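Apr 23, 2020
By Karim Yammine

Moved the Gastel rack to link aggregation last night. There were 16 switch ports to sort through and most had no label, so I traced cables first and configured second.

The Bitar switch wants LACP set to active on at least one side. Mine was passive on both, and the bond never came up. I changed the switch end and it formed in two seconds.

VLAN 164 took longer. I had tagged it on the member ports but left it off the trunk group -- the Zenura firmware accepts that without a warning. 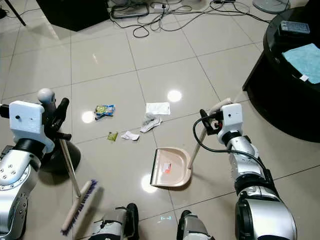 Failover is fine now. I pulled one cable during a file copy and lost two pings. The spare uplink can wait until June, when the new patch panel goes in.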